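Buying for the second site: a talk with the operations lead at Groserix
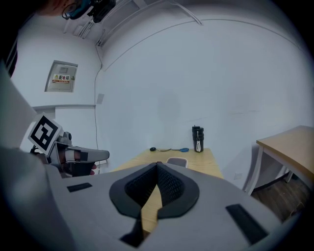
The budget for Duldale was meant to be settled in February. It wasn't, and the operations lead says most of the delay came down to a single line in the spreadsheet, labelled "grippers and sundries".

"The grippers were the easy part," she says. "We knew we wanted hand-held pairs, and we knew what we'd paid for the first lot. It was the sundries that blew out."

Groserix records people doing bench tasks by hand and supplies the recordings to companies that train robot arms. The first site, at Tratport, started with whatever furniture was in the building. For Duldale she has had to put a number against everything, down to the cables and the printed markers.

She budgets by the station. A station is a table, a chair, a pair of grippers, a headset and storage. She had allowed 300 dollars each for the table and chair, and kept to it. Spare finger pads and straps went in at 30 dollars a set, and she now thinks that was too low.

"Straps wear out. People sweat, they adjust them all day. I'd double that line if I was doing it again."

The supplier, Shi, quoted on two options: buy outright, or lease with servicing included. She went with buying, but kept 1,000 dollars per station aside for repairs in the first year. The finance side wanted that money spread over two years. She said no.

"If something fails it fails early – that was our experience at Tratport, anyway. I wanted the cash there when we needed it."

Room size was the other argument. Small rooms are cheaper to rent and easier to keep quiet, but two operators with their elbows out need more space than a floor plan suggests. Her advice is to tape the table outlines on the floor before signing a lease, and to get an electrician through at the same time.

"We got a quote for extra power points after we'd signed. I won't do that twice."

The parts list for Duldale has 117 lines at the moment. She expects to cut a few of the duplicates before the order goes in. The chairs have already been delivered, and the tables are due next.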